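周三去了趟Sekorness俱乐部的开放日

其实我本来不看板球的，是同事Sidra Soomro拉我去的，她在女子二队打了三个赛季，说开放日有免费的咖喱角，那我肯定得去啊！下午坐Prillow线过去，下车走了十来分钟，老远就听见球打在板子上的声音，特别脆。

先逛球场

草坪比我想的大好多，边线外面摆了一排折叠椅，都是附近的街坊，带狗的带娃的都有。带我们转的是青训教练Chalerm Nuchit，嗓门大，走得也快（我穿了双新鞋，跟得够呛）。他说去年报名的小孩有41个，今年还没截止，U11组已经要排候补了。我问他成年人零基础能不能学，他上下打量我一眼，说周三晚上有入门班，自己带水就行。 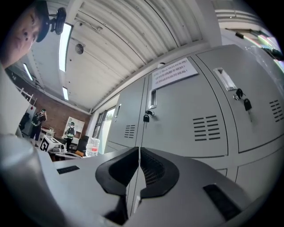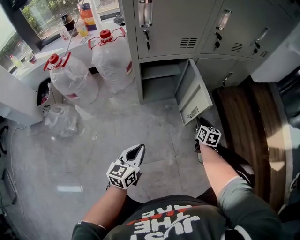 下场试了几球

然后就轮到我们丢人了。Sidra给我喂球，前面几个我连边都没蹭到，第三局总算打出去一个，飞得歪歪扭扭，被一个戴眼镜的小男孩单手接了，全场给他鼓掌，也算我有贡献吧。护腿板真的重，绑上以后走路像企鹅。

打完去会所看了队史墙，老照片里的球衣还是奶白色的毛衣款，好看，可惜纪念品店不卖复刻。咖喱角等我过去只剩蔬菜馅的了，配薄荷酱，我吃了三个。

想去的朋友记两件事：停车位很紧张，坐车方便得多；试打要在门口登记，五点就收表了。我已经报了入门班，下个月开课，球板先借Sidra那块Gilani的旧板用着。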